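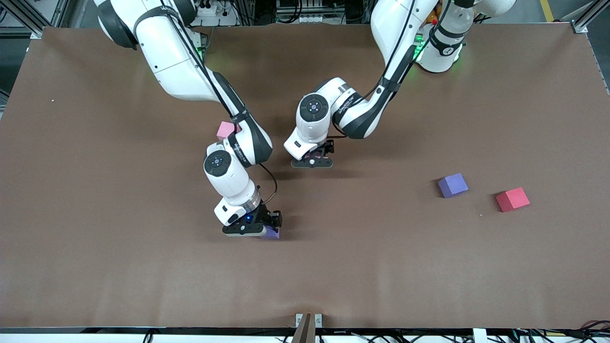
Cubes out on the brown table, February.

Home | Notebook | Materials | Bench log | Contact

Workshop notebook, February
Posted by the Huvdale bench
2 comments | 3 shares

Purple and pink cubes, second dye batch

Got the cubes out on the big brown table this morning to look at the colours before they go back in the tubs. The purples are the ones I wanted to see. Under the ceiling lights they split into two kinds. Some are a flat violet on the sides, and some have a top face that goes over towards lavender blue. The one tilted over on the right of the table is the second kind. The pale pink is a good deal weaker than anything else we have, and in shadow it could pass for off-white.

The table itself is part of the problem. Brown is kind to the purples and unkind to the pinks. I tried a pink on a sheet of white card and then on grey card. On white it looked washed out, on grey it looked pinker than it is. Going to stay with the brown top for all colour checks so that at least the notes agree with each other.

Dye notes. The purple was mixed from the Tritero violet with a little of the old blue stock added to use it up. I think the blue was not stirred in properly and that is where the lavender faces come from. Cubes lay in the tray with one face up, and that face took the thinner liquid. Next batch: stir for the full time, turn the cubes at half time, and leave the old blue out of it. There is still a third of a jar of it on the top shelf. Someone can have it for the signs.

The pink was the Celau rose at half strength. Half is too little. Will try three quarters and put one undyed cube beside it when it comes out.

Sizes. Measured a handful with the callipers after breakfast. Dyed ones are a hair bigger than undyed, not enough to matter for stacking, but enough that they sit tight in the wooden rack. Don't force them. I chipped a corner that way and it is now in the scrap tin.

Edges. The sanding on this lot is better than the last. I ran a thumb along them and found only one with a burr, on a bottom edge. Fine paper took it off in a few strokes. It also took the colour off, so that cube has a pale line down it now and I have put it with the samples.

Stock, for whoever does the sheet next: 3128 cubes across all colours on the last full count, 674 of those purple. The tub lids say something different (the purple lid says 900). The lid is wrong, it was written before the school order went out. I have crossed it out but not written a new figure, please do it when the new batch goes in.

Rahman order. They want mixed purples and pinks in plain bags, no labels. Before bagging, go through the purples on the table and pull any with a lavender top. They are sound cubes and can go in the mixed tub, but side by side in a clear bag they look like a mistake. Pinks can wait until the stronger batch is done.

Table care. Wipe it with a barely damp cloth and dry it straight after. The dye does come off on a wet surface, and there was a faint violet square near the window end that took me a while with soap. Cubes should be left overnight on the rack before they come anywhere near the table.

To do:
New lid for the purple tub
Grey card back in the drawer
Order more rose, one jar
Callipers need a battery, the display was fading by the end
Try a cube left on the sill for a month to see how far the purple fades

Comments (2)

Lavender ones are nicer than the violet if you ask me. Could we make them on purpose?

Possibly. Would need to know how much blue went in and I didn't write it down.

Older entry | Newer entry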